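Irnosden Releases Workano 2 for Kitchen Manipulation Planning

CLASITSTEAD, August 2024 – Irnosden today released Workano 2, an update to its planning software for robot arms working in simulated kitchens. The release adds a contact planner named Gunn, which picks an approach path for small controls such as knobs and levers. 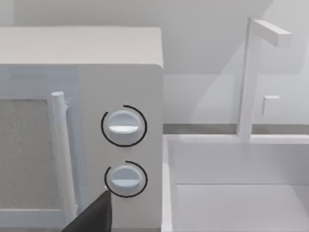
Gripper finger close to the lower microwave knob in a simulated kitchen.

Gunn plans from the wrist view and updates the path as the arm moves. The package ships with 166 kitchen tasks, up from 69 in the June preview, and about 40 of them involve turning a control.

The update also changes how the perception module handles close-range views, where plain surfaces offer few features to track – a common cause of lost position estimates.
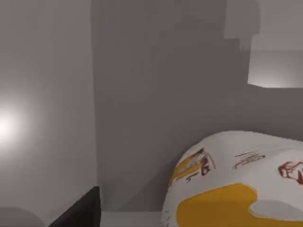
Close-range simulated view with plain grey surfaces and a printed white object.

Workano 2 is available now to current license holders at no added cost. Trial licenses can be requested through the Irnosden sales office in Clasitstead.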